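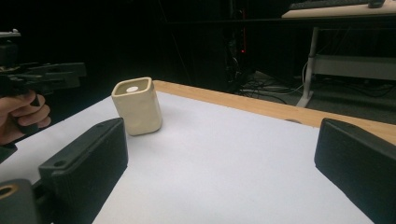

Re: [demos-manuales] Criterio de inicio y fin en las demostraciones con dos pinzas

En septiembre, a las 18:40, el grupo de Planitz escribió:

> Hola a todos:
>
> Estamos revisando el conjunto de la taza antes de entrenar otra vez y nos salen tres dudas.
>
> 1. En la guía pone que cada demostración empieza "con la pinza abierta y el objeto a la vista". No dice nada de la otra mano. ¿La segunda pinza tiene que estar también abierta? ¿Tiene que verse?
>
> 2. De los 3.000 episodios que descargamos, el filtro nos deja 2.752. Nos parece una pérdida alta para una tarea tan corta. ¿Es lo esperable o tenemos mal puesto algún umbral?
>
> 3. ¿Hay alguna razón para grabar sobre papel blanco? Aquí trabajamos directamente sobre el tablero y preferiríamos no cambiarlo.
>
> Gracias de antemano.

Respondo por orden. Lo que sigue vale para las pinzas de mano; para la teleoperación con brazo maestro hay diferencias que indico al final.

1. SEGUNDA PINZA

La guía está mal redactada en ese punto y la corregiré. El criterio que aplicamos en Sarmiento es el siguiente:

- La pinza que graba empieza abierta del todo, con los dos dedos dentro del campo de su cámara y la taza entre ambos o un poco más allá.
- La otra pinza puede aparecer o no en la vista de la primera. No se exige. En la captura que encabeza este mensaje entra por la izquierda, ya empuñada, y es un arranque válido.
- La taza está de pie y apoyada en el papel. Si el operador ya la ha tocado, el episodio se descarta y se repite desde el principio.

La apertura de la segunda pinza se comprueba en su propio flujo, nunca en el de la primera. Digo esto porque en la versión anterior de Cletis el validador cruzaba las dos vistas e intentaba estimar la apertura desde fuera. Con la mano tapando media empuñadura el resultado no servía para nada. Quien siga con aquella versión, que desactive la opción.

Sobre la mano del operador: no la enmascaramos. La política se entrena con la vista de cada muñeca y la mano contraria forma parte de la distribución durante la recogida. En el despliegue no va a estar, es cierto. Probamos a taparla con un polígono gris y el modelo aprendió a buscar el polígono. Probamos también a rellenar con textura del fondo y mejoró algo, pero no lo bastante para mantener otro paso en la cadena. Si en Planitz tenéis un método de relleno que aguante el movimiento rápido, me interesa verlo.

2. EPISODIOS DESCARTADOS

Pasar de 3.000 a 2.752 entra en lo normal para ese conjunto. Los motivos, de más a menos frecuentes en nuestros registros:

a) Pérdida de seguimiento al acercar la pinza. Cuando la taza y el papel ocupan casi toda la vista quedan pocos puntos estables y la odometría deriva.

b) Desfase entre las dos pinzas. El umbral por defecto es de 80 ms. Es estricto. Para tareas de una mano se puede relajar, para un traspaso entre manos no lo tocaría.

c) Cierre incompleto. El operador cierra los dedos, afloja y vuelve a cerrar. El segmentador lo toma por dos agarres y marca el episodio.

d) Final prematuro: el operador suelta el gatillo de grabación antes de retirar la pinza.

El caso c) merece una revisión a mano antes de tirar nada. En el último lote recuperamos 19 episodios cuyo único defecto era ese titubeo. Son útiles, porque una política que nunca ha visto una corrección tampoco sabe hacerla. Los guardamos con la etiqueta "reagarre" y entran en el entrenamiento con el mismo peso que los demás.

Si vuestros descartes se concentran en a), mirad la exposición antes que los umbrales. Con exposición automática y papel blanco, el fondo oscuro se cierra y se pierden justo las esquinas que el seguimiento necesita. Fijad la exposición al comenzar la sesión y no la cambiéis hasta terminarla.

3. PAPEL BLANCO

No es obligatorio. Lo usamos por dos motivos prácticos: elimina la veta de la madera, que en Laststead nos daba correspondencias falsas a lo largo del borde de la mesa, y permite cambiar la superficie de un lote a otro sin mover el montaje. El inconveniente es el que acabo de citar en el punto anterior. Además, con una taza de color crema mate el contraste en el borde es pobre y la sombra es tenue.

Si grabáis sobre el tablero, hacedlo en todos los lotes o mezcladlo de forma deliberada. Lo que no funciona es un lote entero de cada clase: el modelo asocia la superficie con el operador, y cada operador tiene su manera de entrar a la taza.

El resto del puesto (cables por el suelo, cortina, escritorio al fondo) no lo ordenamos ni lo fijamos. Esas zonas ayudan a la odometría siempre que no se muevan durante la toma. Una silla con ruedas dentro del campo, en cambio, ha estropeado más sesiones que cualquier problema de sincronización.

4. MANERA DE DEMOSTRAR

No lo preguntabais, pero tiene relación con c) y d). A los operadores nuevos les damos estas indicaciones:

- Acercarse a velocidad constante, sin detenerse encima del objeto.
- Entrar con los dos dedos a la misma distancia de las paredes de la taza. La sección es cuadrada con las aristas redondeadas: si se cierra en diagonal, gira.
- Agarrar por caras planas opuestas. Nada de meter un dedo por la boca, aunque a mano resulte más cómodo.
- Tras soltar, retirar la pinza y mantenerla quieta un instante antes de cortar.

La segunda es la que más se incumple. La persona compensa el giro con la muñeca sin darse cuenta y la demostración parece limpia. El robot copia el cierre torcido y no siempre copia la compensación – de ahí salen buena parte de los fallos que vemos en la reproducción.

5. TELEOPERACIÓN

Con brazo maestro no se aplica lo dicho sobre odometría, la pose viene de los codificadores. Sí se aplica lo de la apertura inicial y lo del reagarre. El umbral de desfase es otro y depende de la red. No mezcléis episodios de ambos tipos en un mismo archivo: el campo de pose tiene el mismo nombre en los dos formatos y distinto origen de coordenadas. El cargador no avisa.

Queda pendiente por nuestra parte cambiar la frase de la guía y subir la lista de episodios etiquetados como "reagarre". Si me enviáis los identificadores de los que os ha quitado el filtro, los comparo con los nuestros.

Saludos,
Grupo de manipulación, Sarmiento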